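Noswood Old-Time Music Circle
Minutes of the regular meeting, October 25, 2024

Hi all, your secretary again, typing this up from my own scribbles. If I got something wrong, tell me before the next meeting and I'll fix it (last time I had the whole mandolin section listed as absent, sorry about that!).

We started late because the jam in the front room ran over, and I'll admit I was in it. Minutes from the previous meeting were read and approved with one correction: the name of the tune we opened the July picnic with. We had it down as a reel and it's a hornpipe. Fixed.

Money

We have enough to cover the hall through spring, even with the new heating charge. Dues stay at $40 for the year. I know a few of you wanted to go lower for people who only come to the slow jam, and we talked about that for a good long while, but the vote was to leave it alone and look again in July. If $40 is a stretch for you, talk to any officer and we'll work something out quietly.

The string order is in. I still have 7 sets of banjo strings, light gauge, sitting in a shoebox at my house. Please come get them. They're paid for. 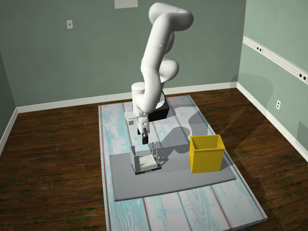 Winter dance at Baysal Hall

We're confirmed! Baysal is giving us the same rate as last year as long as we stack the chairs ourselves and we're out by eleven. I said yes before they could change their minds.

The big argument was over sound. Half of us want everyone gathered on one microphone, the old way, and the other half remember last winter, when the fiddles ate everything and you couldn't hear a word of the singing. We settled on one main mike for the first set, then separate mikes for the dance sets so the caller can be heard over the bass. I'm on the one-mike side myself, for the record, but I can live with this.

Set lists: we need four waltzes, and we have two that everybody knows. I'm putting together a sheet with chords for some candidates. Please, please no more waltzes in B flat. The banjo players asked me to write that down and I'm happy to do it.

Doors at seven. Band call is at five, which means tuned and ready at five, with your coat already off.

Visit from the Gomine band

The Gomine String Band would like to come over for a shared evening, one set from them, one from us, and everyone up together at the end. People were really excited about this one and so was I, because their guitar player does that rolling cross-picking thing I've been trying to steal for years. They need somewhere to stay overnight, so if you have a spare bed or a decent couch, put your name on the list by the coffee pot. Two offers so far. We need more, and at least one without cats.

We agreed to split the door money evenly after the hall is paid. Somebody asked whether we should sell tickets ahead, and we left that open until we have a firm date from them.

Slow jam

Going well, and getting crowded. We'd like to try splitting off a beginners' circle for the first half hour, with tunes in G and D only. I said I'd lead the first couple if someone else brings a bass. The tune book needs a reprint too. Page 5 is missing the B part on about every copy we have, so we'll fix that while we're at it.

Kilik recording

The live recording from Kilik is back from mixing and we listened to two tracks at the meeting. Opinions! The banjo is nice and crisp, the harmony on the gospel number came out better than I remember singing it, and the bass is too low on both. We're asking for one more pass with the bass up and a little less room echo, and then we're calling it done. No vote on CDs versus download only. I'd buy a CD, but I still have a car that plays them.

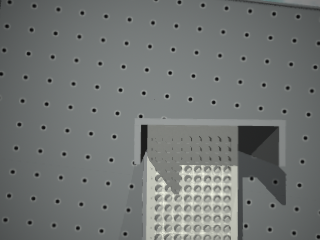

Pegboard wall with a rectangular opening

Odds and ends

The loaner guitar needs a new nut and the tuning pegs slip. I'm dropping it at the repair shop on my way to work. Whoever borrowed the upright bass cover, we'd like it back before it gets cold, no questions asked.

Cookies were oatmeal and they went fast. We adjourned and went straight back to the tunes, ending on the hornpipe, which I'm now spelling correctly.

Respectfully submitted by your secretary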